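Gekumum the movie: worth the cinema ticket if I've watched the series?
Anime and Manga board > Films

mulgapuff
Posted 7/7/21
Ok so I finished season one of Gekumum on the weekend and now everyone's telling me the movie is on at the local. My question is do I need it? A mate reckons it's just the last few episodes glued together with a new song over the credits. Tickets are 40 bucks for two of us and I'd rather not pay that to watch stuff I saw in my pyjamas.

tinned_peaches
Your mate is thinking of the recap. There's a recap film (January, streaming only) and then there's the proper movie, Gekumum: Drilleck, which picks up straight after the tunnel episode. All new footage. I've seen it twice, and I'd go again tomorrow if my car wasn't at the mechanic's!

mulgapuff
Oh! That's a different thing then. Why on earth would they give both of them the same poster?

saltbushsid
Same poster, different colour. Took me ages to work out which one I'd bought the ticket for.
I'm going to be the grump and say wait for the disc. It runs 130 minutes and the first half hour is people standing on a bridge explaining the guild to each other. My favourite character gets one line. One!
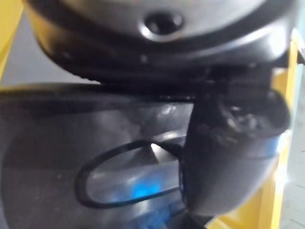 Anyway once they get down to Drilleck it picks up, I'll give it that, and the lift fight is as good as anything in the series. But I was checking my watch before then and I never do that.

tinned_peaches
The bridge bit is the best part, you philistine. It's lifted nearly word for word from volume 8 and they'd have been crucified if they'd cut it. And the sound in a cinema, when the bells start up and you can feel it in your seat... you won't get that off a telly.

saltbushsid
I've got a decent soundbar, thanks very much.

kettle_on_again
Sub or dub? Our cinema only has the dub on after tea and the sub at 10 in the morning, when I'm at work. I tried the dub for the series and couldn't get past the voice they gave the old ferryman.

tinned_peaches
They recast him for the film, he's heaps better now. Still a bit pantomime, but I stopped noticing.

kettle_on_again
Good to know, ta. Might brave it.

Rätsep_fan1209
Has anyone heard if it's leaving soon? Trirero are the ones distributing it here and they pulled their last film without any warning at all. I had my seat picked out and everything, then the session just vanished off the site. Took them ages to send the refund too.

saltbushsid
Still showing at mine, but it's gone from the big screen to the little one up the back with the dodgy armrests. I'd say that's your warning.

Rätsep_fan1209
Bugger. Right, booking tonight.
Also I don't agree that the Rätsep stuff drags (see username, I'm biased). You need all that on the bridge or the ending makes no sense. My sister came along having seen nothing, and she cried at the lift.

saltbushsid
You've been already?? What are you booking for then?

Rätsep_fan1209
Second go :) She wants to see it again and I'm not arguing.

mulgapuff
Alright, you've talked me round. We're going to the dub because that's the session with parking. Do I need to stay for the credits?

tinned_peaches
Yes! Right to the end, past the logos. And don't look up the soundtrack beforehand, one of the track titles gives away who's on the boat.

kettle_on_again
Well now I know there's a boat.

tinned_peaches
There's a ferryman in it, love, there was always going to be a boat.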